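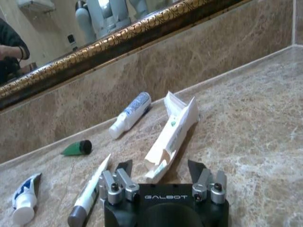 By Defne Uçar
Aug 7, 2025

Tunitside, the smallest inhabited island in the Dimby group, has its ferry back! The first boat left Oltusthorpe harbour at breakfast time with 48 passengers aboard, and plenty more people waving from the quay.

The island has been without a regular sailing for four years, and anyone wanting to visit had to hitch a lift on the supply boat (lovely crew, very hard benches). The new service runs twice a day until the end of the season, and the crossing takes you right past the seal rocks on the northern side. 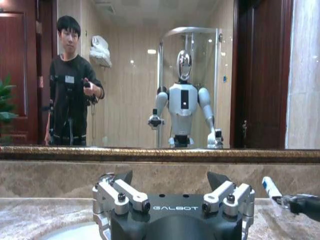 Tunitside has 613 residents, one main village and a terrific coast path that loops the whole island, past sandy coves on the south shore and up over the old lighthouse hill - the views from there stretch to the mainland on a clear day. The path was resurfaced in July, so it's in great shape for walkers. The Bayram tea room by the jetty will stay open until the last boat leaves.
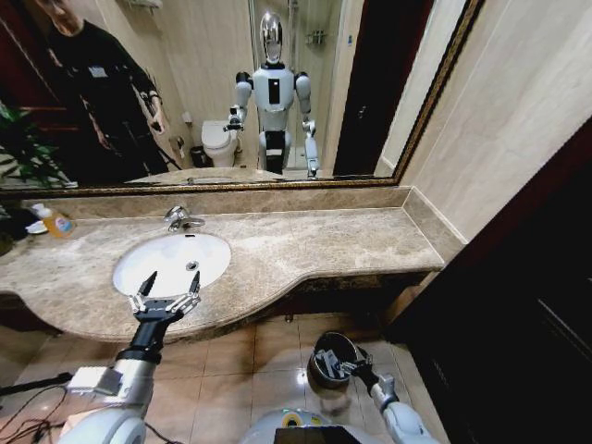
Ilgın Dönmez told us she had already booked for three weekends, and that she hoped the boats would keep going through the winter, "even if it's only one a day". No decision has been made on that yet. Foot passengers can pay on board, but bicycles need to be booked ahead at the harbour office in Oltusthorpe.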